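Boleo teaching kit, reviewed after a season of computer disassembly
8th October, by the Trestavley workshop desk
Reading time: 4 minutes

We bought the Boleo kit from Grenumer in order to gather examples for a learning system. Our task is the taking apart of old desktop computers, and we want the arm to learn it from people who guide it. I write this review for small workshops who think about the same purchase. 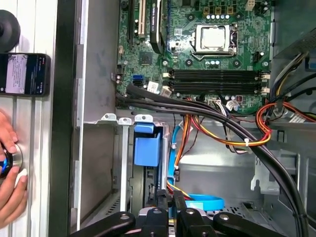
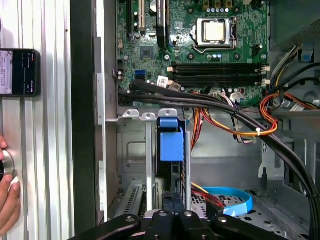
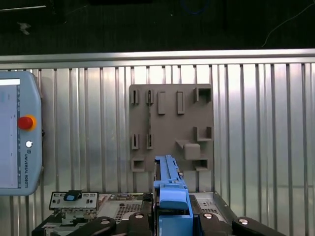

Is it worth recording the attempts that fail?
Keep them, but mark them as failed on the same day. A failed attempt which is marked well can be left out of training or used later for teaching recovery. A failed attempt without a mark is learned as if it was good.

Now to the kit itself. It consists of the wrist camera with its mount, the recording software and a license for Dramani, the program where you look through the examples and label them. The arm and the gripper are not included, you must have your own.

The wrist camera is the best part. It looks past the gripper into the case, and the gripper stays in the view at the bottom. I was worried that the black links would hide too much, but for learning this is useful, as the system should know where its own fingers are. The picture is sharp enough to follow a thin cable. Bright metal is more difficult. Ribbed aluminum gives strong reflections, and we had to change our lamps two times before I was satisfied.

The mount is less good. Its screws become loose after some days of work and the camera then turns a little. You do not notice it during recording. You notice it in Dramani, when the examples from Friday do not match the ones from Monday. We lost 9 examples in this way. Now we draw a line with a marker on the mount and look at it every morning.

The recording software is simple. You start, you guide the arm, you stop, and you write a short name for the example. I would like to have a field for the model of the computer, because the computers differ more than one expects. In one case the cables lie over the memory slots, in another they lie below them, and a system that saw only one kind will pull at the wrong place. At present we write the model in the name, and everyone writes it in his own manner.

Storage needs planning. The software keeps up to 100 examples on the recording computer, and then it refuses to start a new one until you move the old ones. The message for this is small and gray. It would be kinder if it came earlier.

Dramani I like very much. You can go through an example slowly and place a label where the gripper closes or opens. It also shows two examples side by side, with which I found many differences between our operators. One of us always approaches a plastic latch from above, another from the side. Both ways are correct, but we decided to write the approach in the label. The search function is slow and does not forgive a spelling mistake.

The manual is complete, although the chapter about calibration comes after the chapter about recording. Please read it first. Support from Grenumer answered both of my letters within two days, politely and with a solution for one of them.

I recommend the kit to a workshop which already has a working arm and patience for labeling. For a first contact with robots I find it too expensive, and the mount should be improved before the next version. We will keep ours and continue with the drive cages this winter.

Contact | Copyright Trestavley | Back to top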